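Search this blog Search Go

Nula open day, or how to queue for a celebrity who isn't coming
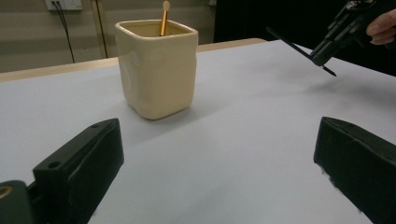

Jui-lin Lui had warned me in a message the night before that the big names on these invitations never turn up before the bar opens, and that I should eat first. I ignored both parts of that.

So, Nula. If you follow any celebrity gossip at all you'll know it as the photo studio where half of last year's magazine covers were shot, or said to be shot. It threw its doors open in November for what the email called an "immersive look behind the cover". Tickets were free, with a booking fee of £9, and I would like somebody to explain to me how a free ticket has a fee bigger than my lunch.

Doors were at two. At two there was a line down the side of the building and a man with a tablet who couldn't find anyone's name. He couldn't find mine, he couldn't find the girls' behind me, and in the end he waved us all through, so I do wonder what the booking was for.

The tour itself starts in a corridor hung with covers. They're good covers. A woman in a headset told us that every one of them was "born in this building", and a lad near the front pointed at one and said wasn't that shot on a beach. She said the beach was added. He said there was a behind-the-scenes video of it, on a beach. We moved on to the make-up rooms.

Lakier had taken over the make-up rooms. Lakier, if you've missed it, is the nail and lip brand fronted by whichever reality star has most recently split up with somebody, and the launch was supposed to be the reason to come. We were shown a wall of 104 shades. I have decent eyesight and I'd say a good many of those were the same pink. A rep painted one on the back of my hand and told me it was the exact one worn at "a very big awards night". Which night? She wasn't able to say. Worn by whom? Also not able to say. It washed off in the sink at home, for what that's worth, and it was advertised as lasting the week.

Studio B was better, I'll give them that. They had the lights rigged and a photographer's assistant took us through how a cover shoot runs: call time, hair, a long wait, then the actual pictures, which he said can be over in 13 minutes if the star has somewhere to be. He was funny and a bit tired and he didn't seem to have been given a script. He said most of his day is spent holding things and being told to hold them higher. I could have listened to him for another hour. We got a quarter of one, and then the woman in the headset came back.

Then the panel. "Fame Now", three chairs on a riser, and the chair in the middle kept for a surprise guest. The whispering had started in the queue and by this point it was all settled: she was in the building, she'd come in the back way, somebody's cousin had seen the car. The panel began late without her. A man from Hurkon, the management company, talked about "authentic reach" and said one of his clients had put on 605 thousand followers in a single weekend. I asked from the floor how many of those were still there a month later. He said it was a great question and then answered a different one, on brand partnerships.

The middle chair stayed as it was. At the end we were told the guest had been held up on set and sent her love. I've since seen that she posted a story that same afternoon from a hotel pool — it may have been an old clip, they often are, so I'm not going to swear to it. But I'm not going to tell you she was held up on set either.

Food was by Benjelloun, and it was lovely, little pastries with something lemony in them. You had to be quick. Jui-lin, who had come for the last hour and walked straight in without a ticket, had four of them in a napkin before I'd found the table.

The goody bag: one Lakier lip colour (pink), a Hurkon pen, and a card with ten per cent off studio hire at Nula. I rang up to ask what the hire costs before the ten per cent. They're going to get back to me.

Would I go again? For the assistant in Studio B, yes, if they let him run the whole thing and keep the headset out of it. For the rest, you could look at the covers on your phone and put the fee towards a pastry. They've announced another one for the spring with "even bigger names". The names are not on the poster. I've put myself on the mailing list anyway — I want to see who gets the middle chair.

Recent posts
Who is really running that fan account?
The Lakier breakup timeline, and the bits that don't add up
Front row or third row: how to read a seating plan
Airport outfits and who tips off the photographers
Reunion rumours, round six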